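Pinces imprimées : « on perd du temps sur le bout, pas sur le bras »

Entretien avec Haiyan Fang, atelier Odden
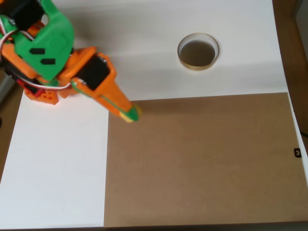

Comparer deux pinces sur un même bras, ça paraît simple. Haiyan Fang y a passé une bonne partie de septembre, et elle n'a toujours pas tranché. Sur la table blanche, le bras orange et vert tient la pince longue, celle qui s'effile jusqu'à la pointe, juste à côté du carton brun. L'autre, la courte à mors plats, les gens de l'atelier l'appellent la Grikik. La longue c'est la Dullthorpe. Pas de logique dans les noms, elle le reconnaît.

Premier sujet, les servos. Mêmes moteurs pour les deux pinces, même alimentation, même contrôleur. « Sinon on compare n'importe quoi. Au printemps on avait changé la pince et la carte en même temps, résultat, une semaine à la poubelle. » Elle parle vite, une main sur le clavier. Chaque pince a fait 1608 cycles d'ouverture-fermeture, à vide d'abord, puis avec charge.

Et alors ? La Grikik serre mieux. Nettement. Un cube, une pile, un bouchon, elle prend et elle garde. « Mais dès que c'est plat, une rondelle, une carte posée à même le plateau, elle pousse l'objet devant elle comme une pelle. » La Dullthorpe passe dessous. Enfin, souvent. Elle fléchit aussi, et c'est tout le problème. Sous charge le bout part de côté, et le logiciel n'en sait rien, il croit la pince là où les codeurs la placent.

169 saisies notées à la main pour la Dullthorpe, dans un cahier quadrillé. Pourquoi à la main ? « Parce que le script de Sekar comptait comme réussies les prises où l'objet tombait après. » Sekar Simanjuntak, de l'autre coté de la pièce, proteste : le script faisait exactement ce qu'on lui avait demandé. Il l'a corrigé depuis. Le cahier est resté.

On en vient au matériau. Les deux pinces sont imprimées sur place, et Haiyan Fang a refait la Dullthorpe plus épaisse à la racine. Gain réel, dit-elle, mais le bras traîne un peu plus en bout d'extension, il a fallu reprendre les réglages de l'épaule. « Tu ajoutes de la matière à un endroit, tu le paies trois articulations plus haut. » Essayé aussi un revêtement souple sur les mors de la Grikik. Bien pour le verre. Se décolle vite.

Le contrôleur, maintenant. Deux candidats là aussi, et sur ce point l'avis est plus net. Le Hutapea répond vite mais coupe sans prévenir quand un servo force trop longtemps. L'ancien est lent, bruyant dans les courbes, et prévisible. Elle garde l'ancien. Khairul Teoh, qui écrit la partie commande, aurait préfèré l'inverse. « Une coupure, ça se gère dans le code. La latence, non. » Désaccord pas réglé. Ils en reparlent mardi, ou plus tard.

Et la caméra ? Pas la priorité. Le calage entre l'image et le plateau se refait à chaque séance, cela prend quelques minutes, elle s'en accomode. Elle aimerait une deuxième vue, rasante, pour voir la pointe arriver au contact. « D'en haut on devine. Deux millimètres de jeu en hauteur et la prise est ratée, et sur la vidéo tu jurerais qu'elle est bonne. »

Ce qu'elle conseillerait à un atelier qui débute ? Elle hésite. Choisir les objets avant la pince. Ne pas acheter de servos dépareillés, même en promo. Tenir les câbles loin du coude, elle en a sectionné un en plein essai. Et imprimer les pinces en double, celle de rechange sert toujours un dimanche soir quand personne ne veut relancer l'imprimante.

Prochaine étape, un changement de pince sans outil, par glissière. Le premier prototype coince. Le suivant est dans la machine, encore quatre heures d'impression, et Haiyan Fang doit repasser l'enlever du plateau avant de fermer.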